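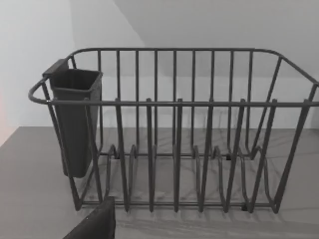 Rack scene at reset, wrist view, no plates spawned.

8 April 2018

Okay, dish rack day again. I finally stopped blaming the planner and went after the collision geometry, and I should have done that a week ago.

Where we were: the planner kept refusing to put a plate into any slot. "Goal state in collision," every single time, even with the plate shrunk to coaster size. I dumped the collision model for the rack and, yep, one big convex hull. The whole inside of the basket was solid as far as Kellora was concerned. So of course there's no valid goal in there, we were asking it to push a plate into a brick!

First try was running the mesh through convex decomposition on defaults. That gave me 564 pieces and a planner that took its sweet time on every query. It also sealed two of the slots anyway, with little webs of hull stretched between a divider post and the hoop behind it. Looked great in the viewer until I turned the visual mesh off.

Second try (the one I'm keeping): capsules. Every rod is a round wire with a centerline, so I wrote a script that walks the centerlines and drops a capsule on each straight bit, with short ones chained around the bends. The six front posts came out clean. The back bars came out clean too once I fixed a sign. The rim loop on the left end is a bit polygonal but who cares, it's only a handle-like loop, we don't plan anything near it except on the approach. The utensil holder got five thin boxes, four walls and a floor, left open on top so we can do cutlery later. I ignored the taper. Thanakorn, if you want the taper, it's yours.

Ran 3000 random slot placements overnight on the Ververidis box with the new model. No more goal-in-collision on the middle slots. The ones that still fail are nearly all the slot closest to the holder, where the fingers come down and clip the holder's lip on the way in. That's a real collision, so I'm happy to see it reported. Two things to try: approach from the other side, or bias the grasp so the hand is rolled away from the left end. I'd go for the second, it's a one-line change to the grasp sampler (famous last words).

Perception side, shorter. The slot detector still gets confused by the overlap of front posts and back bars. Same gray, same direction, and the shadows on the counter add another set of stripes for it to get excited about. On seed 3061 it put a slot line right down a shadow. I turned shadows off to check, and the bogus line went away, but I don't want to train like that. Turned them back on. Plan is to randomize the light direction and feed it depth as well as color, then look at 3061 again.

Also, the rack pose in Ristine is taken at the center of the rim and the exporter uses the base. Cost me most of a morning. I've put the offset in the scene config with a loud comment. Please don't "fix" it in the exporter too or we'll have it twice.

Still to do:
- grasp roll bias for the left slot
- cap the wrist speed inside the basket, 50 mm/s to start
- rerun the same seeds, same build, so we can compare
- ask Thanakorn whether the feet need collision at all (I left them out, the base rail seems to be enough)
- merge the capsule script once it has a test

The June demo in Lirkoldale wants plates in and plates out. Haven't touched plates out yet.

Lirkoldale Manipulation Notebook | Questions: ask Thanakorn Tanasarn | © 2018 | Back to top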